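Skandeck 2: two-arm planning and control software
by Florkix

One planner, both arms. Runs on a plain Linux box, no GPU needed for planning (perception wants one, see below).
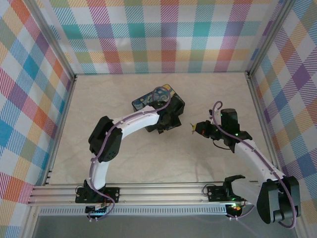
Most two-arm setups we get called in on are really two one-arm setups and a stop button. Arm A waits, arm B goes, everybody loses time. Skandeck plans the pair as a single system, so handovers, shared picks and crossing paths come out of the same solve. Collision checks run on links, grippers and cable slack. Yes, cable slack. You set a radius per segment and it gets treated like any other link.

What you get

Planner. Joint-space and straight-line moves, replans on the fly when the target shifts.
Controller. 413 Hz loop on the reference PC. Position or torque, depends what your motors take.
Ocampo perception module. Box and flat-object poses from one fixed camera. Busy backgrounds OK, printed packaging OK, clear plastic still not great.
Recorder. Logs joints, commands and camera to one file. Scrub it, trim it, play it back on the arms at reduced speed.
Scene editor. Draw your walls and floor once, save, done. Imports STEP and URDF.

Whats new since 1.x

Gripper-to-gripper clearance is now its own setting. Was lumped in with self collision, which made close handovers a pain. Thanks to Yee-man Yang at Lemetthorpe for the very long bug report.
Calibration wizard down to 2 screens.
Fixed: controller dropped to idle if the log disk filled up.
Fixed: left/right swapped in the scene editor after import. Sorry about that one.

Known issues

Wrist loops tighter than the set cable radius throw a false collision at startup. Raise the slack value or turn off the check for that segment.
Playback of logs over 1,000 seconds is slow to open. Being worked on, probaly January.

Licensing

$653 per cell per year, both arms included. Schools, ask. Ocampo is extra, quote from Benedicta Bawa in sales.

Trial is the full thing, stops when the license file runs out. Install questions go to Zulkifli Osman, he answers Monday mornings first so get in early.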